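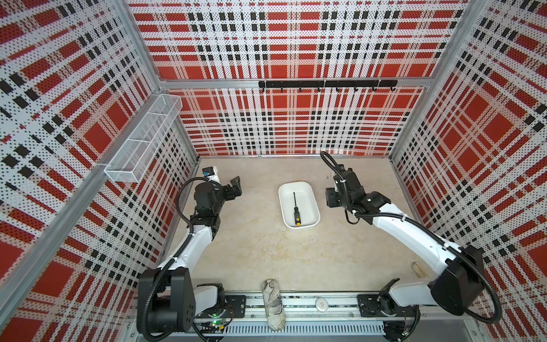 Hook rack and wire basket on perforated panels with a plaid print.

Frequently asked questions

Gatunura is a small shop for home storage and wall organizing. Please read these answers before you write to us, it can save you the waiting time.

How do I place an order?
Put the items in your cart and go to checkout. You do not need an account, but with an account you can see your old orders and print the invoices again.

Can I order by phone?
Yes. Call in the morning and ask for Alex. Please have the item numbers ready.

How long does the delivery take?
Most parcels leave our warehouse the next working day and arrive in 4 days. In November we have many orders and it can take longer. Panels and long rails travel with a different carrier, Benmoussa, and they will call you to agree on a time.

Is there a minimum order?
No. You can order one single hook if you want. The shipping price stays the same for small parcels.

Do you give a discount to shops and schools?
Yes, for orders of more than 300 pieces of the same item. Write to Cornel Stoica in our sales office and tell him the item number, the quantity and the delivery address. He will send you a written offer.

What is the difference between the Edia series and the standard series?
The Edia hooks have a thicker stem and a wider back plate. They fit the same holes. The standard series is lighter and costs less — for keys, towels and kitchen tools it is enough.

My wall is not straight. Can I still mount a panel?
Usually yes. Use the spacers from the mounting kit and start with the top two screws. Do not tighten them fully until the panel is level. For old plaster walls please ask in a hardware store which plugs are right.

How do I clean the panels?
With a soft cloth and a little dish soap. Please do not use scouring powder, it makes the printed surfaces dull.

Can I return something I have already mounted?
Unfortunately not, except when it is defective. Unused items we take back in the original packaging. Write us first, and we will send you a return number by email.

One part is missing in my package. What should I do?
Look first inside the cardboard tubes — small screws often hide there. If you still do not find it, send us the order number and the name of the part. We send missing parts free of charge.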